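Towels, and what I've learned from washing far too many of them

I had planned to write about the garden this time, but the garden is still mostly mud and my head has been full of towels for weeks, so towels it is. Those of you who come to the Vivirside swimming group will know why. Back in the winter I said (out loud, in front of people, silly me) that I'd take over the washing of the club towels, and I have been up to my elbows in them ever since.

I thought I knew how to wash a towel. I have been washing towels since I left home! You put them in hot, you put in plenty of powder, you slosh in some softener so they come out smelling like a meadow, and you hang them up. Well, by the second month ours had gone flat and stiff and had that sour whiff you only notice once they get damp again. You know the one. I had a go at blaming the machine, and then the water, and then my sister's old airing cupboard, which I still think has something to answer for.

It was Évan Gaillard who put me right. He ran the linen room at a hotel in Costville for years before he moved up to Dendcombe, and he listened to me moaning over a cup of tea and then asked how much powder I was using. I showed him with my hand. He laughed for quite a long time.

So, less powder. Much less. He had me run a load of clean, dry towels through a warm wash with nothing in the drawer at all, and when I looked through the door there were suds. Proper suds, from towels I had washed and put away! All that was old soap sitting in the cotton, and according to Évan it hangs on to whatever else is in there and that's where your smell comes from. I ran them again, and then once more with a mug of white vinegar in the drawer, and by the end the water looked like water. (Don't ever put vinegar in with bleach, please. They make a nasty gas between them. And check what your machine's booklet says about vinegar, as some makers aren't keen on it for the rubber seals.)

The softener has gone too, which I minded more than I expected. I like the smell. But it leaves a coating on the loops, and a coated towel pushes the water about instead of soaking it up. I'd noticed that at the pool and thought it was me. If you can't bear to give it up, keep it for your pillowcases and leave the towels alone.

Then there's the matter of how full you stuff the drum. I am a stuffer. I come from a family of stuffers. My mother could get a week of school uniform and a dog blanket in together and shut the door with her hip. Towels need space to flop about, though, and if you can't get your hand in flat above the load then it's too much. I now do two smaller loads where I used to do one big one, and I grumble about it every time, but the difference in how they feel is plain.

Shaking! I'd never bothered. You take each one out of the machine, hold it by the short end and give it a good hard snap, as if you were trying to frighten a pigeon, and then another from the other end. It lifts the loops up again before they dry. I do mine in the back yard and the neighbours have stopped looking. If you dry them indoors on a rack, leave a gap between them and open a window if you can stand it, and don't lay them straight on a hot radiator or you'll be drying yourself with toast.

I had quite a lot of post after I mentioned some of this at the Dendcombe coffee morning, so let me answer a few of the things people wrote in about.

Jean's new navy ones are leaving fluff all over her bathroom. They will do, for the first few washes. Wash them on their own, without anything dark and smooth that will pick up the bits, and clean the filter more often than you think you need to. Mine settled down after a while, though I had one from the market that shed like a cat all its life and ended up under the car.

Somebody who didn't sign their note wanted to know if you can iron a towel. You can, I suppose. It flattens the pile, so you'd be undoing all that snapping. I fold mine while they are just barely warm and that's as much pressing as they get.

And a pulled loop should be snipped with small scissors, level with the rest. It won't run like a jumper does. I wish I had known that years ago, as I've spent a good part of my life poking them back through with a needle.

On folding, I am not going to tell anyone how to do it, as I've seen friendships wobble over thirds and halves. I do long ways first and then across, with the folded edge facing out of the cupboard so I can grab one without bringing down the pile. Évan rolls his. We have agreed to leave it there. What I will say is make sure they are dry right through before they go away, and check the hems, which stay damp long after the middle feels fine. I put the fresh ones at the bottom of the stack, too, so that the same poor two at the top don't get used to death while the others live in luxury.

White ones I still find hard. They go grey so slowly that you don't see it until you buy a new one and put it next to the rest. I keep whites strictly with whites now, after an episode with a red sock that I'd rather not go into, and I read the label before I go turning the temperature up. I used to cut those labels off, as they tickle, and then of course I had no idea what I was allowed to do with anything. Now I leave them on and put up with the tickling. Évan taught me to read the symbols -- the little tub is for washing, the square is for drying, the triangle is for bleach, and a cross through any of them means don't.

When a towel is past it, do pass it on. The animal rescue place at Alhassan takes old ones in any state as long as they are clean, and I dropped off a big bag there last week and got to meet a very cross goose. Thin ones make good floor cloths if you cut them up and run a zigzag stitch round the edge, and I've got one on the shelf in the shed that has been wiping down my garden tools for longer than I care to say.

Garden next time, I promise, if it ever stops raining. I've got sweet peas coming up on the windowsill and they are already leaning on each other like people at a bus stop. If you have a towel trick I've missed, write and tell me, and if it's about fabric softener, be gentle.

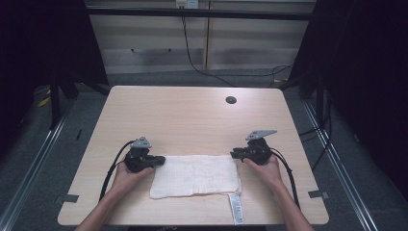

Folded white towel, care label still on.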